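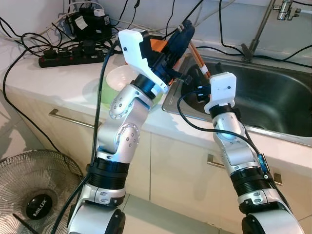
I had 2,000 dollars left in the Flusodari budget and a list as long as my arm. Hema Chowdary wanted a second set of gripper pads. Brayden wanted a Gumton controller, secondhand, 233 with shipping, and he'd already picked out a shelf for it!

"What do you want?" Hema asked me.

I wanted Pai to get through the dishes - that was all I'd promised the landlord back in May, when I signed for both arms and told her they'd pay for themselves.

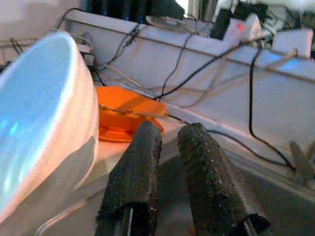 Flirirex Stories, Issue 59, page 201

So I put the spreadsheet away and made Brayden sit with me while we went over the bowls again. Orange one, white one, spoon. He kept sneaking looks at the Gumton listing on his phone (I saw you, Brayden).

"Pads first," I said. "Then cable ties. Lots of cable ties."

"And the controller?"

I thought about my landlord, and her face when I'd said the word robot. Then I typed it in on the last line, in the smallest font I had, and sent the whole thing to Hema before I could change my mind.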